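Projects > Adalbridge workshop > Bench tops > Gallery

Work tables, Adalbridge: surfaces after refit

The tables in the Adalbridge workshop were resurfaced in October. The old tops had gone yellow and reflected the ceiling lights, which made small parts hard to pick out. The new tops are plain white with a matt face. Ilídio Azevedo drew up the specification and Nadhirah Setiawan did the fitting. The notes below are grouped by subject and follow the order of work.

Removal
The old tops were held from underneath with screws and a bead of glue along the back rail. The glue was cut with a flat scraper. Two rails had split at the ends and were replaced before anything else was done.

Levelling
Each frame was set with a long level, front to back first, then side to side. The floor drops towards the door, so the feet on that side are wound out by 10 mm. Lock nuts were tightened last.

Fixing
Seventeen screws per top, driven from below. Holes were drilled undersize and the screws put in by hand. The total for materials came to 3,416, including the replacement rails.

Height
Finished height is 837 mm from the floor at the front edge. Faizal Purba asked for a lower table for seated work; it has been left out of this batch.

Surface
Matt white, no pattern and no printed grid. Marks show up more readily than on the old tops, and small specks are easy to find under even light.
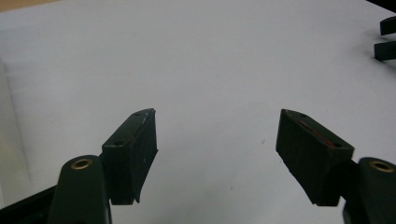 Cleaning is with a damp cloth and a little washing-up liquid, then a dry cloth. Scouring pads should be kept off the tops, as they leave shiny patches. Pencil comes away with an ordinary rubber. Ink should be dealt with the same day.

Edges
The front edges were eased by hand with fine paper. Fitriani Teoh has the offcuts, which are large enough for shelf liners or for testing cleaners.

Spare screws are in the drawer marked Rekent, left of the sink.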